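Rudaslow Print Archive
Call for participants: handling and sorting of illustrated covers and cards
Posted February 23, 2019

Rudaslow is seeking participants for a handling study at its Nanwood site. The work concerns small printed items with stiff covers: how they are picked up, held by the edges, turned and put down in a marked area of floor.

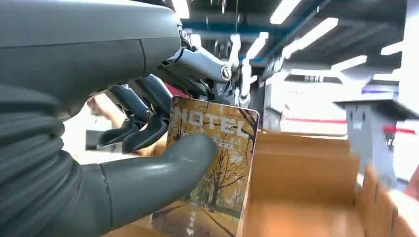
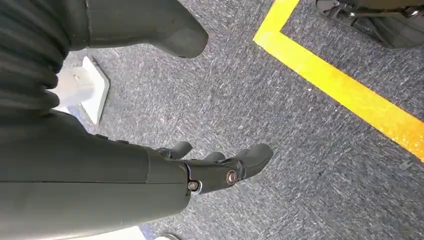

What the work involves

Participants take items one at a time from a box, read out any title large enough to be legible, and set each item down inside the area marked with floor tape. Items with no legible title are recorded by the main colour of the illustration. A full set is 200 items. Rounded corners and thin covers are common in the Balogun deposit, and grip must be kept light – bent corners are logged as damage.

The floor is carpeted. Part of each session is spent kneeling or crouching; a low stool can be supplied on request.

Requirements

– Aged 18 or over
– Able to read large and small print, with glasses if needed
– Able to work at floor level for 15 minutes at a stretch
– No previous archive work needed

Payment and dates

Participants receive £225 on completion of all sessions. Sessions run in June. Travel from Lirden is refunded against receipts.

How to apply

Write to Ekaette Tamuno, Handling Study, Rudaslow, Nanwood. State your availability and any experience with paper or card. Applications without stated availability will be returned. Bags and drinks are left outside the room.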